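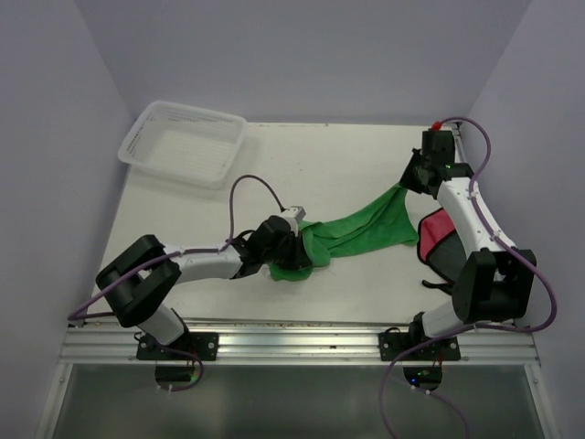 Wieso lässt man einer Katze alle Backenzähne ziehen, das ist doch Quälerei, kam gestern als Antwort auf meinen letzten Post. Ok. Dann mal der Reihe nach, weil ich das jetzt schon öfter gefragt wurde. Thread, wird länger

Samstag, 22. April 2023, Kater sitzt neben mir und frisst. FRISST. Trockenfutter übrigens, ohne Backenzähne, freiwillig, obwohl Nassfutter daneben steht. Soviel zu Quälerei

Angefangen hat es im November. Er ging zum Napf, schnupperte, ging weg. Kam wieder. Ging weg. Ich dachte natürlich: mäkelig. Neue Sorte gekauft, die von Jia mit Huhn, zwei Tage super, dann wieder dasselbe

Hätte mir auffallen müssen: Kopf schief beim Kauen. Futter fällt aus dem Maul. Einmal gefaucht, und zwar den Napf an. Ich fand das lustig und hab es gefilmt. Schäme mich bis heute

Und kein Geruch! Alle sagen immer, kranke Zähne riecht man. Bei ihm nix. Zahnfleisch von vorne rosa, Eckzähne weiß. Hinten guckt man halt nicht rein weil man seine Finger noch braucht

Tierärztin in Gamitz hat ihn angeschaut, Lefze hoch, keine drei Sekunden. Dann mit dem Wattestäbchen an einen Zahn ganz hinten, und er hat mit dem Kiefer geklappert. Kannte ich nicht, das Geräusch. Vergess ich auch nicht mehr

Verdacht: FORL. Der Körper baut die eigenen Zähne ab, von der Wurzel her oder am Zahnhals, je nachdem. Ursache weiß man nicht so richtig. Kommt bei Katzen ziemlich oft vor, ich hatte das Wort vorher noch nie gehört, und ich hab seit meiner Kindheit Katzen

WICHTIG, bitte lesen wenn ihr nur einen Post lest: fragt nach Dentalröntgen. Ohne Röntgen sieht man nur die Krone. Unter Narkose, anders geht es nicht, keine Katze hält da still. Wenn die Praxis kein Gerät hat, überweisen lassen

Bei uns: Praxis in Gamitz hat keins, also Überweisung in die Klinik. Wartezeit bis Januar. In der Zwischenzeit Schmerzmittel jeden Abend, flüssig, mit Spritze ohne Nadel seitlich ins Maul. Ging erstaunlich gut, er mag den Geschmack

Tabletten dagegen, vergesst es. Antibiotikum nach der OP war als Tablette. In Leberwurst: Wurst weg, Tablette auf dem Teppich. In Butter: dito. Gemörsert im Futter: Futter nicht angerührt, Blick wie ein Staatsanwalt

Was am Ende funktionierte war diese Knetpaste von Setell. Kügelchen formen, erst eins ohne Tablette, dann eins mit, dann gleich noch eins hinterher damit er nicht zum Nachdenken kommt. Keine Werbung, hab die selbst gekauft, und billig ist die nicht

Transport: unsere alte Box ging nur vorne auf. Katze rein ok, Katze raus Katastrophe. Bin auf die Tosley umgestiegen, da geht der ganze Deckel ab. Die Tierärztin hat ihn einfach in der unteren Hälfte untersucht, er blieb auf seinem Handtuch sitzen. Großer Unterschied

Box steht jetzt übrigens immer offen im Wohnzimmer, mit Decke drin. Nicht erst am Morgen vom Termin aus dem Keller holen, dann ist die Katze weg. Hinterm Kühlschrank in unserem Fall

OP-Tag. Nüchtern ab abends, Wasser durfte er. Vorher Blutbild, Nieren ok, Herz ok. Morgens abgegeben, mittags Anruf: alle Backenzähne betroffen, manche von außen völlig unauffällig, im Röntgen halb weg. Ob sie alle ziehen dürfen. Ja. Hab danach im Auto geheult

Eckzähne und die kleinen vorne sind drin geblieben. Müssen aber kontrolliert werden, das kann noch kommen. Einmal im Jahr röntgen, heißt leider auch einmal im Jahr Narkose

So und jetzt Geld, weil das immer als nächstes kommt: 1696 Euro. Klinik, Narkose, Röntgen, ziehen, Nachkontrolle. Voruntersuchung zuhause in Gamitz nochmal 92. Schmerzmittel und Kleinkram über die Wochen rund 100. Versicherung? Hatte ich nicht. Jetzt würd mir die Zähne eh keiner mehr versichern

Klinik bot Ratenzahlung an, musste man aber aktiv danach fragen. Also fragt. Ist nicht peinlich, die am Tresen hören das jeden Tag

Danach zuhause: erste Nacht eklig. Große Pupillen, wackelig, bisschen Blut am Kinn (war normal, hab trotzdem angerufen). Sprung aufs Sofa verfehlt. Matratze auf den Boden gelegt und wir haben beide da geschlafen

Trichter brauchte er nicht. Nur weiches Futter bis alles zu war, mit warmem Wasser zu Suppe gerührt. Fäden lösen sich selber auf. Kein Spielzeug zum Reinbeißen in der Zeit, die Angel hab ich im Schrank eingeschlossen und er saß davor und hat geschrien

Am zweiten Abend hat er dann gefressen. Und zwar richtig, mit diesem Schmatzen, das ich monatelang nicht gehört hatte. Ist mir gar nicht aufgefallen dass es weg war

Was sich seitdem geändert hat: er putzt sich wieder. Fell am Rücken war stumpf und verklebt, ich dachte das Alter. Er spielt wieder nachts um vier, danke dafür. Und er lässt sich am Kinn kraulen, hat er vorher immer den Kopf weggezogen

Frage kam noch: wie frisst er ohne Backenzähne. Schlingen. Katzen kauen sowieso nicht so wie wir, die zerteilen nur und runter damit. Kleine Kroketten gehen ganz, bei Nassfutter mag er Pastete lieber als Stückchen, Stückchen schleckt er nur ab und lässt sie liegen

Zähneputzen hilft gegen FORL nach allem was man mir gesagt hat nicht wirklich. Gegen Zahnstein schon. Mache ich vorne trotzdem, mit Fingerling, er hasst es, wir schließen das immer schnell ab

An die Person mit der Quälerei: bin nicht böse. Hätte vor einem Jahr wahrscheinlich das gleiche geschrieben. Aber wenn eure Katze komisch kaut oder den Napf anfaucht, bitte nicht erst die Sorte wechseln. Maul anschauen lassen

Muss los, Streu ist alle und der Laden macht gleich zu. Fragen drunter, antworte heut abend, zu Dosierungen sag ich aber nix, das macht eure Praxis

Kontakt | Impressum | Datenschutz | © 2023 | Nach oben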